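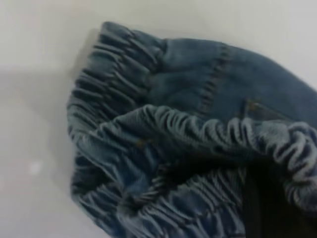 4.2 Elastic and the problem of the resting shape

Most of the garments in our collection have one resting shape. Put a cotton shirt down on a table, smooth it with the flat of your hand, and it will more or less stay where you left it. Denim with an elasticated edge has other ideas, and we found it by far the most rewarding material in the study! The cloth is stiff enough to hold a ridge, the elastic keeps drawing it back in, and between the two you get a garment that looks different nearly every time it is put down.

Figure 3 shows a blue denim garment with gathered edges, bunched up on a pale surface. The line of stitching along the wide band divides the pleats into two rows, and the ridges shift a little where they meet it. We call this a split gather. It matters a great deal for folding, as a split gather resists being rolled but will often bend quite willingly along its stitched line.

Further from the band the cloth relaxes. Creases fan out from the gathers and then fade into a flatter panel, and we use the length of that fan (the distance from the band to the point where the last crease can no longer be felt with a fingertip) as our main measure. It is a wonderfully simple measure, needing only a ruler and some patience, and two people working separately usually agree on it.

Kyung-tae Hong sorted the full set of over 4,000 recorded drops by hand, and picked out 120 in which the elastic edge had turned under itself. These turned edges were much harder to fold neatly. Our folders tended to tug at the band first, which tightened the bunching further down. Starting at the smooth panel and working back towards the gathers gave a flatter result and, to our delight, was also the method that two of the folders had already settled on at home.

We washed the Sillex and Anden groups on the same short cycle and let them dry flat. The Drirex group was left unwashed for comparison. Differences between the washed groups were small, and we would not want to make much of them. Seams running across a panel were a stronger influence: a puckered seam often acted as a second, weaker band, with small creases of its own, and a fold placed just beside it held better than one placed on top.

Figure 3. Denim garment with a gathered elastic band, bunched. A puckered seam crosses the smoother panel to the right of the band.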